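Robot Software Engineer, Manipulation (Planning and Perception)
Flodlow
Full time, on site, Monday start possible if you are that sort of person

Flodlow writes the software that lets robot arms restock small shops. The arms are bought in. The grippers are bought in. Everything that goes wrong is ours.

Our planner is called Pelline. It takes a camera view from the wrist, decides what is worth picking up, and works out a path that does not end in the shelving. Most days it is good at this. On the other days it develops strong opinions about candy, and one of us has to read the logs.

The test layouts are ordinary shop stuff: Snickers bars, soda cans, a plaid cookie box, foil packages in a wicker basket. Clear acrylic is the part that keeps us employed. Depth cameras look straight through it, and Pelline will cheerfully plan a route through a shelf it has decided is a rumor. 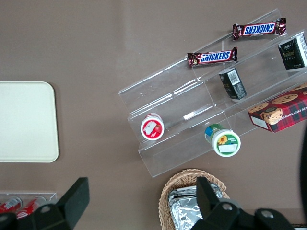

What you would do

Own the grasp planner, including the 702 open tickets that come with it. Some are duplicates. We have a ticket about that.
Improve pose estimates for items that are tilted, upside down or lying on their sides.
Teach the collision checker to believe in transparent objects.
Keep Sleiman alive. Sleiman is our replay tool, written in a hurry, and the whole team depends on it.

What we need from you

4 years of C++ or Python on real hardware, or a good story about why fewer is enough.
Working knowledge of motion planning and camera calibration. Hand-eye calibration especially, and the patience to do it again after lunch.
Comfort with code written by people who have since left.

Nice to have: ROS 2, some experience training segmentation models, a tolerance for the smell of chocolate.

What you get

30 days of paid vacation, a desk by the window and two arms to break before anyone raises an eyebrow. There is on-call, one week in four. Snacks are plentiful but have been handled.

How to apply

Send a resume and a short note about a bug you are still annoyed by. No cover letter. Applications close at the end of September. The first interview is a call, the second is an afternoon in the lab with Pelline, which will be having whatever kind of day it is having.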